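Casual vacancy (Sterdale High Bench)

A casual vacancy is a place on the Sterdale High Bench that falls empty before the end of a judge's term, through death, resignation or removal. It is distinct from an ordinary vacancy, which arises when a judge reaches the retirement age of 80 and for which a successor is normally named in advance. The procedure for filling a casual vacancy is set out in the Bench (Vacancies) Act and in the standing orders of the court.

Background

Sterdale is divided into two court districts, Wider and Driltach. The High Bench hears final appeals from both. It has five judges, all of whom sit together in any case that raises a question about the powers of the assembly. Other appeals may be heard by a smaller panel.

Before the Act was passed, the remaining judges chose a replacement among themselves, by private vote. The practice had no basis in written law. It was criticised in the assembly on two grounds: the court could shape its own membership, and the vote could be delayed for as long as the judges wished. On one occasion a seat stayed empty from December until the following autumn, during which several appeals were tied and the rulings of the lower court stood by default.
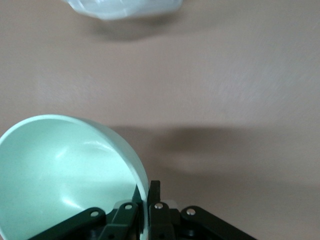

The Act gave the power of appointment to the assembly but left the court in charge of temporary cover. It therefore separates two steps that had been treated as one: the naming of an acting judge, and the appointment of a permanent successor.

Notice

A vacancy does not take legal effect until the registrar has entered it in the court roll. In the case of death the entry is made on receipt of a certificate. In the case of resignation it is made on the date given in the judge's letter – a letter without a date takes effect on the day it is received. The registrar must then notify the assembly and the district courts in writing.

Hearings already under way are suspended when notice is given. The parties may agree to continue before the judges who remain. If they do not agree, the hearing begins again once an acting judge has been sworn in.

Acting judge
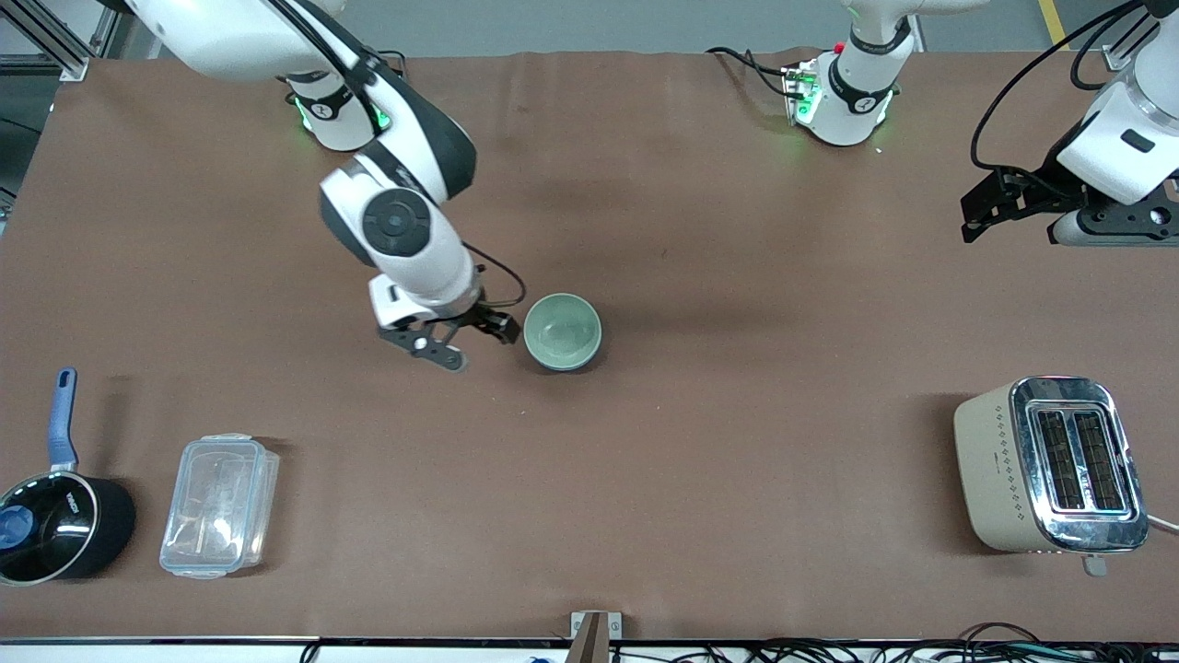

An acting judge is chosen by lot from the senior judges of the two districts. The draw is public and is held in the registry at the main court building. Each name is written on a slip of the same size and colour, folded once, and placed in an open container from which the registrar takes a single slip. The standing orders do not fix the form of the container beyond requiring that it be open at the top and have nothing in it beforehand. An ordinary household bowl, such as the pale green one with a darker rim seen on the brown mat, falls within the wording. Closed boxes and bags are excluded, as the inside cannot be checked by those present.

A judge whose name is drawn may decline on grounds of illness or a prior connection with a case awaiting decision. The slip is then set aside and another is drawn. The acting judge has full voting powers but may not preside, and may not take part in making or changing the standing orders.

Permanent appointment

The governor puts forward a candidate, who must have practised or sat as a judge in Sterdale. The assembly's justice panel questions the candidate in open session and reports to the full assembly, which votes without debate. A simple majority is enough. If the candidate is rejected, the governor must put forward a different person.

The new judge serves a full term and does not merely complete that of the predecessor. The point was unclear in the original text and was settled in the Mizuno reference, in which the court held that the word "successor" carried no limit of time. The acting judge took no part in that ruling.

Effect on past decisions

A decision handed down before the vacancy is not affected by it. Where a judge has heard a case but dies before judgment is given, any draft opinion has no force and is not published. It may be kept with the case papers. The registry holds more than 1000 such files, most of them from the period before the Act, and access is granted only by order of the court.

See also

Courts of Sterdale
Driltach District Court
Selection by lot
Wider District Court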